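How Does a General Election Work?

A quick guide for ages 8 to 11

Grown-ups go on about elections a lot. Posters in windows, leaflets through the door, people shouting on the telly. But what is it all for? Let's have a look.

First, the big idea. The UK is split up into areas called constituencies. (Say it: con-STIT-you-en-sees.) Each one picks one person to speak up for it in Parliament, in London. That person is called a Member of Parliament. MP for short.
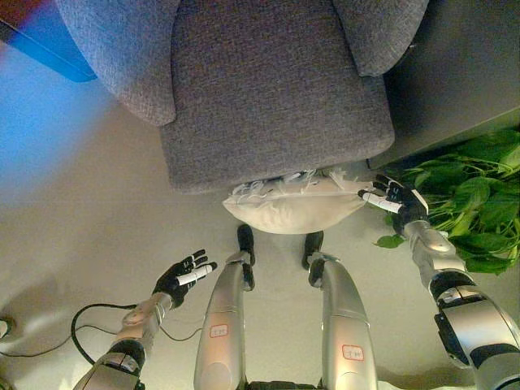 Page last changed: July 29, 2019

So who can be an MP? Lots of people. You have to be 18 or over. You don't have to be rich, or have been to a posh school. Teachers have done it, and nurses, and farmers, and people off the telly too. Some people aren't allowed, like judges and police officers who are still doing the job. Everybody else, more or less, can have a go.

Someone who is trying to become an MP is called a candidate.

Getting on the list

You can't just turn up on the day and say "vote for me!" There's a form first. Ten people who live in the area and can vote have to sign it. Then there's money to pay, £500, called a deposit. You get it back if enough people vote for you. One vote in every 20 is enough. Fewer than that and the money's gone.

Why have a deposit? To make people think twice before they stand. Some people say it's a good idea. Others say it's unfair on anyone who hasn't got £500. What do you think?

What is a party?

Not the kind with cake. A political party is a group of people who agree about most things — schools, hospitals, taxes, buses — and work together. Most candidates belong to one. If you don't belong to any party you are an independant.

There are joke candidates as well. They dress up, give themselves silly names and promise daft things. It's allowed, as long as they fill in the form and pay up like everybody else. Some of them do it for fun and some are making a serious point in a funny way.

Let's make up a place

Easier with a pretend one. Ours is called Vineleck. It has a harbour, one big school and a lot of seagulls. Three parties want to win there: the Stilex Party, the Linus Party and the Mahmoudi Party.

Stilex want a new swimming pool. Linus want more buses. Mahmoudi want to mend the harbour wall.

Now they have to tell people about it. This bit is called the campaign.

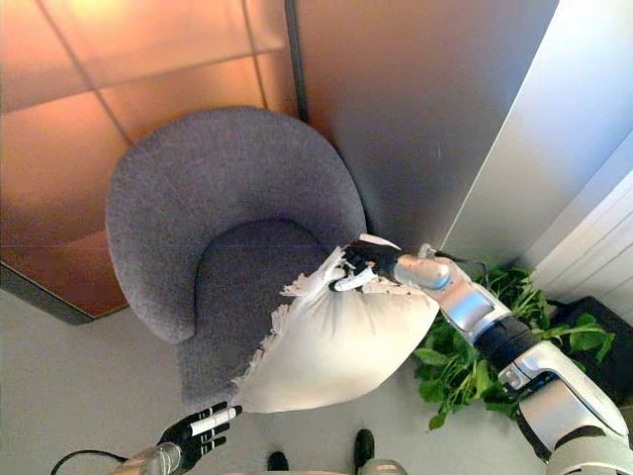

What happens in a campaign?

Knocking on doors. Loads of it. This is called canvassing. The candidate says hello, asks what people are worried about and hopes they don't have a bitey dog.

Leaflets. Posters. Talks in village halls, where people can ask tricky questions. These are called hustings — funny old word.

Visits too. Candidates go to markets, factories, football grounds, cafes. Anywhere with people in it, and if there's a newspaper there to take photos, even better.

There are rules about money. Each candidate can only spend so much, and afterwards they have to write down what they spent it on. Otherwise the richest one could just buy the most posters.

Voting day

On the day, schools and church halls turn into polling stations. Sometimes a pub does! Doors open at 7 in the morning and shut at 10 at night.

You give your name. You get a piece of paper with the candidates on it. You go into a little booth and put one cross next to the one you want. Just one. Fold it, pop it in the box, done.

It's a secret. You don't have to tell your mum, your boss or your best friend who you voted for.

Can't get there? You can ask to vote by post, or ask someone you trust to do it for you. That second one is called a proxy vote. 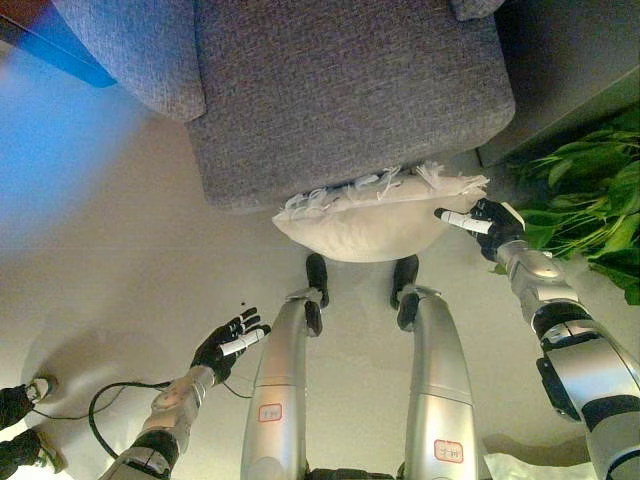
When the doors shut, the boxes go off to be counted, mostly in big sports halls. It can take all night. In Vineleck the numbers came out like this:

Stilex Party: 1774
Linus Party: 700
Mahmoudi Party: 81

So Stilex win Vineleck. It doesn't matter if you win by one vote or by a thousand, you still get the seat. This way of voting is called first past the post, like a horse race. (Real places have a lot more voters than ours.)

If it's very very close, a candidate can ask for the votes to be counted again. If it's a dead tie they draw lots, which could be names out of a hat.

Who gets to be Prime Minister?

You don't vote for the Prime Minister directly. Lots of people think you do. The party that gets more than half of all the MPs normally forms the goverment, and its leader becomes Prime Minister. If no party gets more than half, that's a hung parliament, and parties have to talk to each other and try to make a deal.

Can children vote?

Not in a general election, you have to be 18. In Scotland you can vote at 16 for the Scottish Parliament. Some people want it to be 16 everywhere and some don't.

You can still write to your MP though, at any age. Ask them a question. Put your address on so they know you live in their area.

Words to remember

Ballot paper: the paper you put your cross on
Candidate: a person trying to get elected
Constituency: an area that picks one MP
Deposit: money you pay to stand
Polling station: where you go to vote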